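Falden Pale Items List
README and data card, second release
Saturday, November 23, 2024

What is in it

A table of 3131 records of pale household and workshop oddments: tubes, pipes, trays, panels, covers, wrappers, folded sheets. Each record says what the thing was called by whoever handed it in, what we called it after looking at it on the table, and whether the two names agree. In 653 records they don't, and that column is the only one I would defend without reservations.

The list was begun in Falden to settle an argument over sorting. The claim was that anyone can tell white plastic from white card or white foam by looking. I doubted it then and I doubt it more now. I also doubt parts of this list, and have tried to say which.

Files

items.csv has one row per object. names.csv has every name ever used for an object, including the silly ones. shapes.txt explains the 80 shape words. changes.txt is what it sounds like. There is no file of weights, although the Lodari listing of this set still says there is. It was promised before the first release and dropped, and the listing has not been put right.

How the things are laid out

Everything goes on a table covered in glossy black plastic sheet. The idea is that pale edges show up against it, which they do. The sheet is also shiny, so it throws light back up on to the undersides of things, and an off-white object can look faintly blue along one side and cream along the other. Colour words in this list should be read with that in mind. "White", "off-white", "cream" and "ivory" are four entries in the colour column and I would not bet much on the difference between any two of them.

Long tubes are entered with whichever posture they had at the time, standing or lying. Large ribbed pieces are laid down at whatever angle leaves space for the next thing.

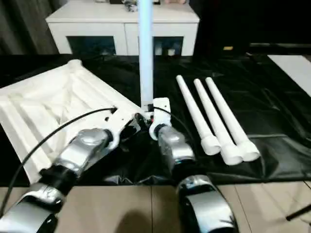 Posture matters more than I expected when I set up the columns. A tube seen standing tends to be called a pole. Lay it down and it becomes a pipe. Put it next to a tray and half the people asked will say it belongs to the tray. The "belongs_to" column records those guesses and should be treated as gossip. I left it in after some pestering and I would still rather it went.

"Panel" and "tray" are the worst pair in the set. A moulded piece with ridges and a rim is a tray to anyone who thinks of putting something in it and a panel to anyone who doesn't. Both words are allowed in names.csv. In items.csv the first word given is kept, for want of a better rule. Please don't build anything that depends on the two being separate.

Folded and twisted sheet

Soft and semi-stiff sheet has its own section because it broke the first version of the form. A pipe is the same pipe tomorrow. A sheet that has been folded into a band, tucked under itself and gathered up into a neck is a different shape each time it is handled, and the form wanted one shape word per object. We now allow up to 10 words per row for these, in the order they were offered.

The material column for this section is mostly guesswork. Stiff paper and thin foam look very much alike in bright light, and creases look alike in both. Where nobody had a firm view the entry reads "sheet, unsure". I would like to see that entry used more, and the confident ones used less. A twisted part is logged as "neck" whether or not there is any sort of opening beneath it, so do not read "neck" as meaning "bag".

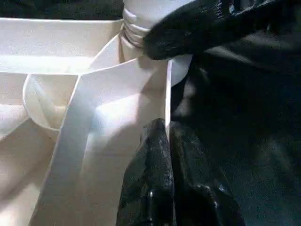

One reply to the March release objected that "sheet, unsure" was a cop-out, that half the rows in the section could be settled by crumpling a corner and listening, and that a list which won't commit itself is no use at a sorting bench. The same reply went on to say that Dogbe had managed perfectly well for years with only two bins.

I take the point about the bench. The crumple test was tried on a small batch and is noted in changes.txt. It worked nicely on things we already knew and gave two answers on things we didn't, depending on who was listening. As for the two bins, I have never seen what ended up in them, and neither, I suspect, has the person writing.

Pipes and tubes

Straight pieces are the dull, dependable part of the list. Those of a kind are laid side by side, roughly parallel, and each gets its own row. "Pipe" and "tube" are used loosely, and where a row says one you may quietly read the other. The length column is in hand-widths, which was somebody's idea of being practical. My hands are not yours. Use it to sort short from long and for nothing else.

Colour goes astray here as well. A pale tube can come out blue-white while the pipes on the same table come out plain white, and I can't say how much of that is the object and how much is the light.

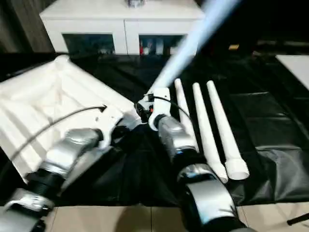 Can the list be used to decide what goes in the recycling?
Only as a first sieve. It records what things look like and what people call them, and neither is the same as what they are made of. Check the piece for a moulded mark, and check your own council's rules.

Known faults

Some rows are the same object entered twice under two names. I have merged the ones I could prove. The Giston batch came with its names already tidied, so it shows far less disagreement than the rest, and anyone quoting a rate of agreement should leave it out first. Dark objects are missing altogether, for the plain reason that they disappear against the sheet.

Broken pieces are entered as whole ones unless the break was obvious. That was a bad decision and it is too late to undo it for the older rows.

Terms

Copy it, change it, pass it on. If you correct a row, keep the old name in names.csv alongside the new one. Corrections that simply replace "unsure" with a material, and give no word on how that was settled, will be sent back.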